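4.2 Checking the hands at the table

Carry out this check after fitting or changing a hand, and whenever the Nalirum has been moved to another room. You need the white table, the red cup, the orange plate and the lemon-shaped test fruit from the accessory box.

CAUTION: Keep your own hands off the table while the arms are powered. The stop button must be within reach of a second person.

1. Lock the base and slide the table up to the front of the body.

2. Stand the cup upright near the far edge. Put the plate between the cup and the body, with the fruit on it.

3. Switch on the arms and wait for the status light to stop flashing. This can take up to 14 seconds.

4. Select Hand check, then Left open. The left hand should rise over the table and stay there with the fingers spread.

5. Select Right close. The right hand comes down to the plate and curls around the fruit, fingertips over the top and thumb low on the side – stop the check if the thumb catches the rim.
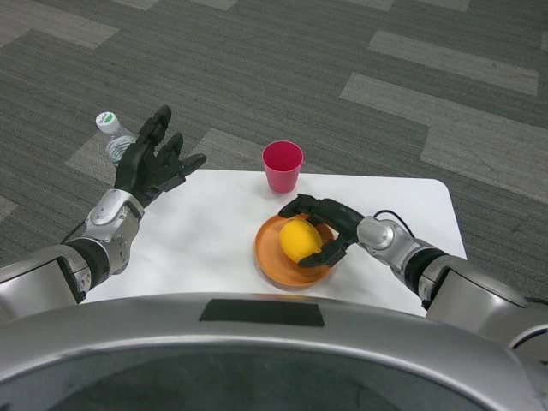
6. Look at the cable on the right forearm. It should form a loose loop over the top of the segment. If it is pulled tight, power down and refit the clip (see 3.2).

7. Select Release, then repeat steps 4 and 5 with the sides swapped.

Note: If a finger lags behind the others, run the finger calibration before repeating the check. Do not force it straight by hand.

Recheck the wrist screws after 600 grasps and enter the reading in the service log.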